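The Beige Socks

My aunt Ondon kept her socks in pairs, and she believed that a house where the socks are not in pairs is a house where people will soon stop speaking to each other. 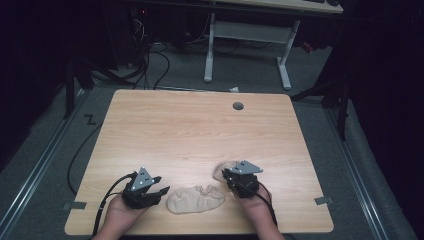
She told me this when I was eight, and I laughed, and she made me sit down and match every sock in the basket before I could eat. I remember the rice getting cold. I remember also that I did it badly, and that she opened all of my pairs again without one angry word and put them in front of me.

Now she was dead, and I was sitting at her table in the apartment on Cumwood Street with her clothes in bags around my feet. It was the month of December and the heating worked only in the bathroom. My cousin Majdi Farah had given me the key and a list. The list said: dishes, papers, clothes, call Awad about the bed. Majdi writes lists the way other people write letters to the bank.

I left the dishes. I left the papers too, after I found among them a telephone bill for 863, paid, with the word "shame" written across it in her hand. I thought the clothes would be easier.

The coats were easy. The dresses were not so easy, but I folded them and they went into the bag. Then I came to the small drawer, and in the small drawer were the socks for summer shoes, the thin ones that finish below the ankle. All of them were beige. My aunt had bought them in the same store for thirty years, and in those thirty years the store had changed its beige several times. One was a little more pink. One was a little more gray. In the shop light nobody could see it, but she could, and she had never once put a pink one together with a gray one.

The trouble was that somebody had taken the drawer out to move the cabinet, and the pairs had opened. They lay in there like leaves.

I could have put them in the bag as they were. Majdi said exactly this when he telephoned.

"Who will wear them?" he said. "Throw them."

"I am only making them in order."

"You are making them in order to throw them?"

"Yes."

He was quiet for a while. I heard his children behind him, and the television.

"Do the pink ones separately," he said then. "She always did the pink ones separately."

So he had also been made to sit there. I had not known it. He is eleven years older than me and I had always thought he was born already knowing how to fold things.

I put the telephone on the chair with the speaker on, and we continued. I took a sock, pulled the heel flat with my thumb, and laid it down. Then I looked for its brother. When I found one that I believed in, I put the toes together and rolled them from the toe side, and turned the top over the roll, but not too hard, so the elastic does not become tired. This is her sentence, about the elastic becoming tired. I said it aloud without planning to, and Majdi finished it on the telephone.

He told me about the summer when she lived in Plindania, before I was born, in a room above a bakery. She had 400 in the bank and two pairs of stockings, and she washed one pair every night in the sink. A man wanted to marry her. She went to his house to meet his mother, and she saw him take off his shoes at the door, and the socks were not the same.

"And?" I said.

"And she took the bus home."

"Because of socks?"

"She said because of socks. My mother said he also drank."

The window got dark. I turned on the lamp, and this was a mistake, as the lamp was yellow and all the beiges became one beige. I carried two of them to the bathroom, where the light is white and where it was warm, and I stood there holding one in each hand. They were not the same. I went back and opened the last three pairs and began them again.

Majdi did not ask what I was doing. I think he could hear it.

At the end there was one sock left. I looked in the drawer, and in the space behind the drawer, and inside the sleeves of the coats. I told Majdi.

"Which one?"

"Gray. A bit gray."

"Look in her shoes," he said. "The ones near the door."

I went into the hall. Her summer shoes stood on a newspaper, very clean, and I put my hand inside the left one, and then the right one.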